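Setting up the keyboard task in Stornholm

Stornholm is a simulation package from Steditz for people who want to test two-arm routines before they buy any hardware. My colleague Chutima Thaweesak and I have used it since October, and this page explains how we prepare the keyboard task. You need version 9 or later.

Step 1. Load the table

Open the task list and choose number 114. Wait until both arms have loaded, then switch to the gripper view.
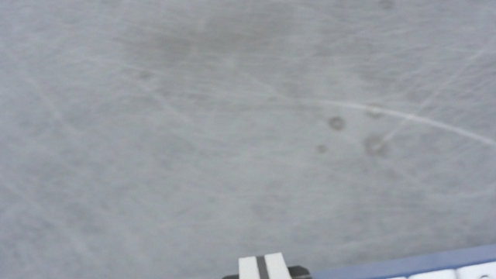
The default surface texture is quite detailed. If your computer is slow, you may set it to "plain" in the Surfaces menu. I keep the detailed one — our later tests with real tables went better when we had trained on it.

Step 2. Check the direction of the keys

Every key in Stornholm has its own number and its own position, and both are measured from the base of the arm. Please check the direction before you write any target.
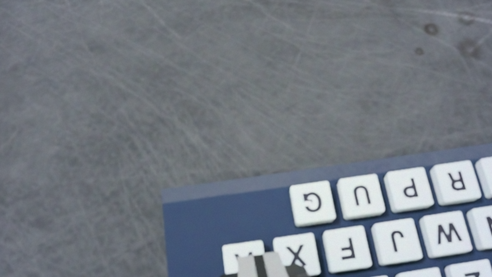 In the gripper view the letters can be upside down. Do not rotate the board to correct this, or all saved positions will be lost. Tick "Flip labels" in the side panel instead, and only the view will change.

Step 3. Set the press depth

Begin with a small value and increase it slowly. Save the file after each change — the program does not do it for you.

Step 4. Look from the outside

Change to the room view and look at both arms. One arm should be over the table and the other should stay clear of it.
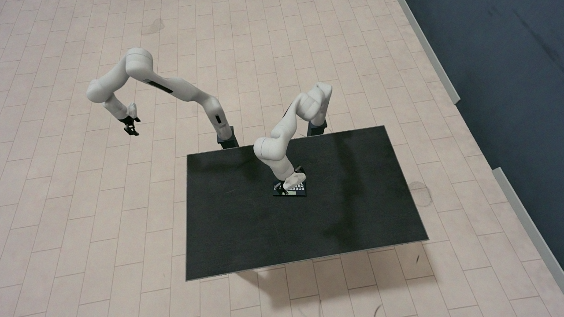
Price and licence

We pay 168 euros a month for one seat. The licence for a whole laboratory costs 1275 euros, and it includes help by e-mail.

Written by Chalerm Kaewkla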